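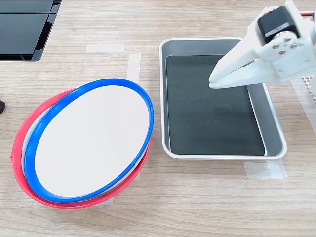
The gripper over the lined tray, pots parked on the left

Is the Ostano desktop arm kit worth it for sorting small parts?

Posted by gluepot35

Hi all, I've been eyeing up the Ostano arm kit from Tredov since November and I keep putting it in the basket and taking it out again. The picture is my mate's bench, he's got one on the go and let me have a play last month. I want it for putting washers and little brass bits into round tubs for my clock repairs, and I like the idea of a metal tray with a dark mat in it for the parts to sit on. My worry is the gripper. It's a white one that looks 3D printed, with two long fingers, and I can't tell if that's going to be any good on something the size of a shirt button. Also they want 1638 for the full kit and that's a lot of clocks! Has anyone lived with one for a while? And is the Mokov software as fiddly as people make out?

benchmonkey_2000

I've had mine since last spring and I'd say yes, with a few grumbles. The fingers are fine down to the size of a pea. Smaller than that and they tend to push things along instead of picking them up, so I stuck a bit of thin rubber on the tips and that sorted most of it. A mat in the tray is well worth having, bare metal lets everything skate about and you end up chasing one washer round the corner for ten minutes.

Do put tape down on the table where your tubs and tray go. The arm goes back to the spot you taught it and it has no idea you've nudged the tub over to make room for your tea – ask me how I know. I mark two sides of everything now and I can set up again in a couple of minutes.

Mokov is all right once you've done the first evening with it. Save your positions under proper names. I had one called "new new 2" and lost a whole afternoon to it. The printed parts do wear, mine needed a fresh left finger after 3455 picks (it keeps a tally in the menu), but the file comes with the kit so if you've got a printer it's pennies.

For brass washers I'd borrow your mate's again and take a bag of your real parts with you.

Wrenfield

get the Meireles one instead, cheaper and the gripper is metal. havent tried the ostano tho

gluepot35

Thanks both, rubber tips is a great shout. I'll take a bag of the fiddly ones round and see how it gets on. Wrenfield, does the Meireles come with a power supply or is that extra?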